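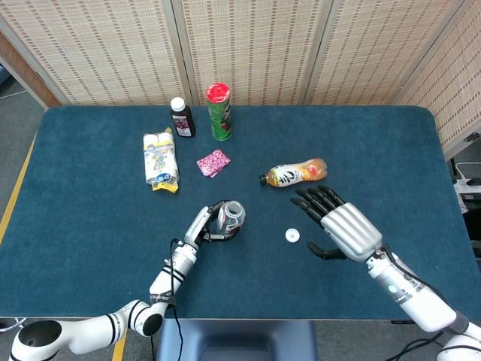 Two-hand kit on the tabletop task set. Left hand on the jar, lid on the cloth.

Clomik Two-Hand Recording Kit
Reseller page, written by Lech Nowakowski, who also answers the phone

We sell this kit and we'd like you to read the page before you order one. The maker's brochure says it "turns any table into a training ground." We set one up in February and it has been running since, and I'd put it more modestly. It records people steering two arms through small jobs, and it saves those recordings in a format most training code can read. What you get out of them afterward depends on your people and your patience.

What you're buying

Two arms with five-fingered hands, the steering gloves, the head camera, the recording software (Ballance, one seat) and a box of cables that is larger than you'd expect. The arms mount at the near side of the table. No table, no objects. The brochure shows a handsome oak desk, which is not included either.

You supply the household items. Buy ordinary groceries. Jars with lids, drink bottles, a snack canister, soft packets, anything in a crinkly wrapper. Some buyers order the Nambiar foam shapes to go with the kit, and I try to talk them out of it. A policy trained on foam cubes is good at foam cubes. Clear jars and shiny wrappers are harder on the cameras, and that's why you want them in early.

The numbers

The brochure claims 300 episodes per day from one operator. We have never come near that. On the jar task, our best operator logged 592 episodes in 13 working days, and that was after we threw out the bad ones. Please plan from our figure. If you beat it, write to me and I'll put yours here.

"Bad" means the operator fumbled and then fixed it in a way we didn't want copied, or a camera dropped out, or the label didn't match what the hands did. The software has an automatic quality score. I don't trust it. It gave top marks to an episode in which the operator never touched anything. Have a person watch the recordings, at normal speed, before they go into training.

What it does well

Picking up and holding. The fingers close around round things nicely, and the gloves feel natural after an hour or so of practice. Both arms are recorded on one clock, so the left and right data line up without any repair work at your end. I checked this myself because the earlier version was bad at it.

What it does less well

Lids. Putting a small flat lid on a jar means getting a fingertip under the rim first, and there is no sense of touch through the gloves. Operators learn to slide the lid to the edge of the table and pinch it there. That's fine if you want a robot that slides lids to the edge of the table. It will learn exactly that. Decide on your method before you start and write it down, or you'll end up with 4 operators and 4 ways of doing it mixed together.

Cables. They run along the outside of the forearms, and you should leave slack at the wrists. Check them at the start of each shift.

Learning from the data. Our own trained policy does well with the jar it was shown. With a different jar it does noticeably worse. The maker says more variety fixes this. Probably, up to a point, but they also sell storage by the month.

Compared with the Bollov set

Bollov's is cheaper and has two-finger grippers. For boxes and bottles I'd buy the Bollov and spend the difference on operator time. The Clomik makes sense if your job really needs fingers, and fewer jobs do than people think when they call me.

Ordering

Price on request. Installation is one day, training for operators is another, and neither is included. Extra software seats are billed yearly. Returns are accepted if the arms haven't been bolted down. Ask for a sample of our raw recordings before you commit, failed episodes included. We'll send them free, and your engineers can see what they'd be working with.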